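Conservação e cuidado dos têxteis domésticos
Notas de apoio - Unidade 4: roupa de cama, colchas e malhas estampadas
Docente: Yamila Lagos

Estas notas acompanham a aula e não substituem a leitura do capítulo 9 do manual. Quem faltou deve fazer também o exercício do final.

4.1 O quarto como ambiente de conservação

Um têxtil em uso degrada-se por quatro vias principais: luz, umidade, atrito e sujidade. A luz é a mais esquecida. A radiação que entra pela janela quebra as cadeias de celulose do algodão e desbota os corantes, e o dano é cumulativo - uma colcha guardada no escuro não recupera a cor que perdeu.

A umidade relativa alta favorece fungos, sobretudo em armários encostados a paredes exteriores. A umidade muito baixa deixa as fibras naturais quebradiças. Em casa raramente se controla este valor, mas pode-se arejar o quarto pela manhã e deixar a cama aberta antes de a fazer.

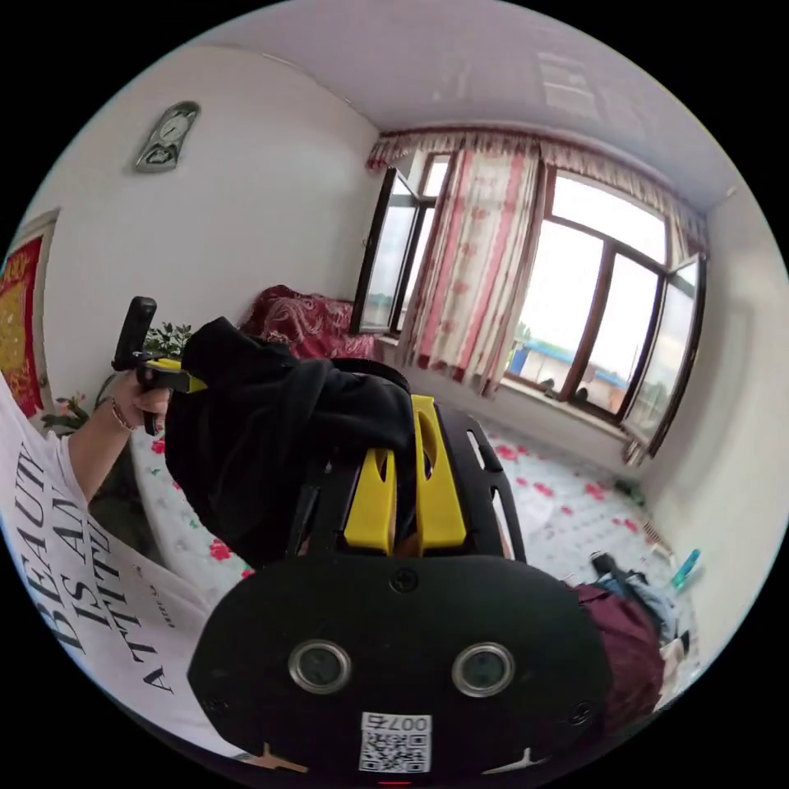
Fig. 1. Quarto de dormir.

4.2 Fibras e estrutura

Antes de decidir como lavar, é preciso saber do que a peça é feita. O algodão suporta água quente e detergente alcalino. A lã e a seda, fibras proteicas, não suportam nenhum dos dois. O poliéster resiste bem à lavagem, mas retém gordura e odores. Nas misturas, segue-se a regra da fibra mais sensível.

A estrutura conta tanto como a fibra. Um tecido plano mantém a forma; uma malha estica quando molhada e deve secar na horizontal se for pesada. Uma peça acolchoada tem pelo menos 2 camadas e um enchimento, e cada uma pode encolher de maneira diferente. Por isso convém verificar as costuras antes da lavagem e reforçar os pontos soltos.
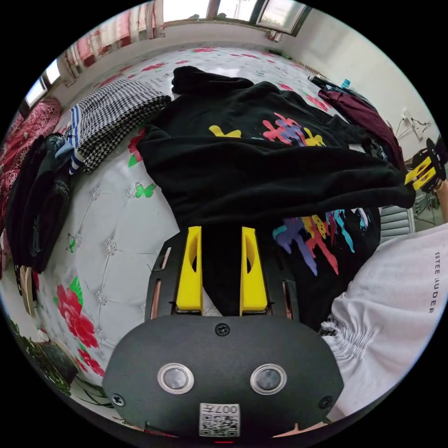 4.3 Estampados

Há dois grandes grupos de estampagem: com corante e com pigmento. O corante penetra na fibra e quase não altera o toque. O pigmento fica à superfície, preso por um ligante, e com o tempo pode fissurar. Passa-se sempre pelo avesso e sem vapor direto sobre o desenho.

Teste de solidez: umedecer um pano branco, pressionar sobre uma zona discreta da estampa e observar se houve transferência de cor. Repetir em cada cor, com atenção aos vermelhos e pretos, que costumam ser os mais instáveis.

4.4 Superfícies acolchoadas e capitonê

As depressões acumulam pó e são difíceis de escovar. Usa-se o aspirador em potência baixa, com uma rede fina no bocal, trabalhando do centro para as bordas. Não se puxam os botões para limpar por baixo deles. 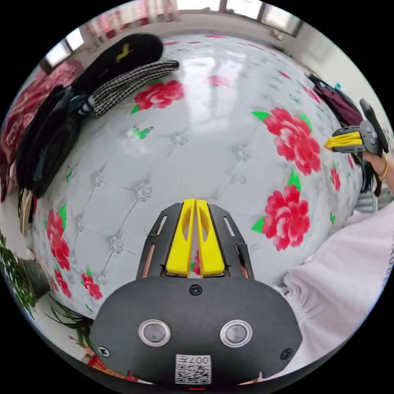 Se houver mancha, a água deve ser aplicada com parcimônia. O enchimento absorve o excesso, seca devagar e pode devolver a sujidade à superfície sob a forma de um halo amarelado. Rocío Mansilla trata este caso na ficha de leitura 8, com os tempos de secagem por tipo de enchimento.

4.5 Malhas com capuz

Lavar do avesso, com fechos corridos e cordões atados. O capuz é a última parte a secar, porque em geral tem tecido duplo; deve ficar aberto no varal. Não pendurar pelas mangas. Para guardar, dobrar com a estampa para dentro só se houver papel de seda entre as faces - o pigmento pode colar em dias quentes.

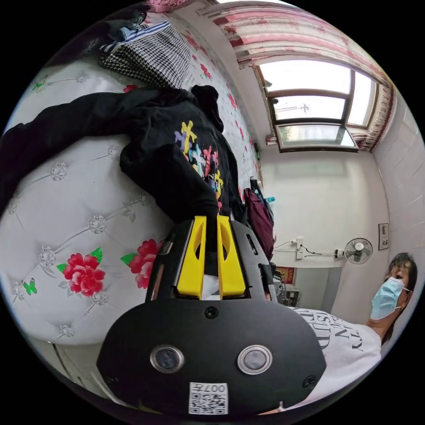 Fig. 2. Sweatshirt preta com capuz e estampa colorida.

Exercício
Escolher uma peça de cama e uma malha estampada. Para cada uma, registar a composição, a estrutura, o tipo de estampagem provável e o resultado do teste de solidez. Entregar a Dirk De Bruijn até ao fim de dezembro.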